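In praise of the empty basket

Every kitchen I have lived in had one place where things went to be forgotten. In my parents' flat it was a drawer. In my first shared house it was the top of the fridge. In the flat I share now with Ilham Harahap it was, for a long time, the basket on the table, and I would like to argue that a basket on a table should spend most of its life with nothing in it.

I know this sounds like a strange thing to have an opinion about. 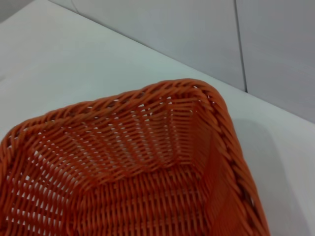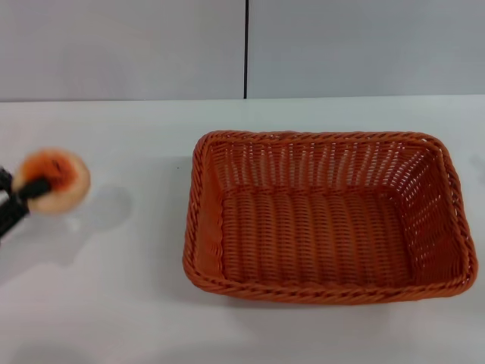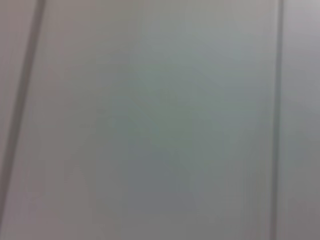 The orange basket in the first two pictures, empty in both; the third is a plain grey surface with two dark grooves.

My neighbour Benedikt Kuster does not agree with me. For him an empty basket is a wasted basket. He says that if you own a container, you should let it contain. His own kitchen follows this rule completely: onions in one, letters in another, and in a third a mixture of batteries, string and one glove, which has been there as long as I have known him. He can find everything, he says. I have seen him look for scissors, and I do not believe it.

My position is that a basket which is always full has stopped being a basket. It has become a very small cupboard without a door. You can no longer carry it to the table with bread, because first you must empty it, and to empty it you must decide where the things belong, and this is exactly the decision you were avoiding when you dropped them in. So the bread comes in its paper bag, and the crumbs go on the floor.

When we moved from Plumach to Rullow we packed our kitchen into boxes, and I wrote a list for each one. The box for the table things had 23 lines on the list. Most of them were things I had last touched when I put them in a bowl or a tray "for now". There was a key to a bicycle lock from a bicycle that had been stolen. I think "for now" is the most dangerous expression in housekeeping, in any language that I speak.

Ilham's rule, which I resisted and then adopted, is that the basket is filled for a purpose and emptied the same evening. Bread in the morning, fruit if guests come, something small and sweet with the coffee. At night the basket goes back to its place with nothing inside. It takes one minute. Some evenings I do not want to give this minute, and then the next day there is a receipt in the basket, and on top of the receipt a pen, and the process begins again.

I will admit one weakness in my argument. A woven basket is a little difficult to keep clean, and an empty one shows it. Crumbs go into the weave and stay there. We turn it upside down over the sink and knock on the bottom, and once in a while it gets a soft brush – a cloth only pushes the crumbs further in. Benedikt says that his baskets never show any crumbs. This is true, but only because of the onions.

He has promised to empty the one with the glove before December. I have offered to help him carry the batteries to the collection point.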